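Subject: Re: Supplier registration before the spring bid round
Date: 12/12/20
List: Vesex Defense Suppliers, small shop members

Replying to the list, as two other shops wrote me off list with the same thing.

> We are a 12 person machine shop and have made brackets and
> housings for farm equipment up to now. Ostarix asked us to quote
> on a small run of mounting plates that end up on a military
> trailer. The quote package came with nine attachments and we do
> not know which ones have to be done before we quote and which
> can wait until there is an order. Also, is it normal that they
> want our cyber paperwork for a part with four holes in it?
> We have until the end of January.

Yes, it is normal. The flowdown clauses are attached to the contract and go to everyone under it, whatever the part looks like. We got the same package when we quoted cable clamps in October.

Before you quote, you need three things out of the nine. The first is the representations form. It asks about size, ownership and where the shop is. Fill it in yourself and don't hand it to the bookkeeper, as half of it is about things the bookkeeper won't know. The second is the nondisclosure agreement. They will not release the full drawing set without it. What you have now is probably the outline drawing only, and I would not price from that. Ours left off the flatness callout and the finish note, and the finish note was a third of the cost. The third is the cyber questionnaire, but only the front section. It asks if you will receive controlled drawings, where you will keep them and who can open them.

The rest can wait for an order. That includes the first article plan, the packaging instructions, the counterfeit parts statement and the invoicing setup. Read the packaging one anyway before you put a price down. On our job each clamp went in its own bag with its own label, and the time to do that was more than the time to make the clamp. We had quoted bulk boxes.

On the cyber section, answer what is true on the day you sign it. If your drawings sit on a shared office computer with one password, write that down and put a date next to it for when it will be fixed. Ostarix took a written plan from us with open items on it and did not hold up the quote. What they sent back was a line where we had written "compliant" with nothing behind it. We ended up buying one standalone computer for drawings, with two logins, and keeping the printed copies in a locked cabinet. Prints get signed out to the machine and signed back in. That covers most of what they asked a shop our size.

Check your registration status too. If you have never been registered, start now. Ours took most of a month, and nearly all of that was one mismatch: the street address on the bank letter had a suite number and the one on the tax record did not. Fix that kind of thing first. There is no charge to register. You will get calls and emails from companies offering to do it for 500 or 600 dollars and some of them look official. Delete them.

Material certs. The mounting plates will almost certainly call for domestic melted metal or metal from a qualifying country. Ask your supplier for the mill cert with the quote and not after. Negi will send them with the quote if you ask on the request, and they keep the heat number on the packing slip. Wirkska is cheaper on plate, but we waited two weeks for a cert once and the parts were already cut. If that cert had come back wrong we would have been out the whole batch.

For minimum quantities, ask whether the number in the package is the real release. Ours said 152 pieces and the first release was for a quarter of that, with the balance on call over the year. Put price breaks in your quote so you are not held to the big number on a small run.

Last item is payment. Terms were net 60 when the package came and they agreed to net 30 after we asked in writing. They do have a small business rate but it is not in the attachments. Ask the buyer for it by that name.

If you want our blank sign-out sheet for prints or the one page plan we sent with the cyber section, write me off list and I will send both. I took our prices off them. I can't share the Ostarix forms themselves, you will need to use your own copies.

The file size limit on this list is still small, so please don't post the full quote package as an attachment. Paste the paragraph you are asking about. Somebody here has probably had to sign the same one.

Small shop contact, Vesex Defense Suppliers
To leave the list, send a blank message with "remove" in the subject line.
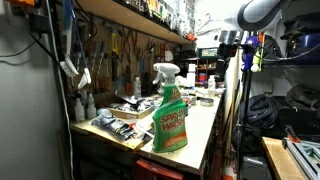
Spray 'n Wash on the workbench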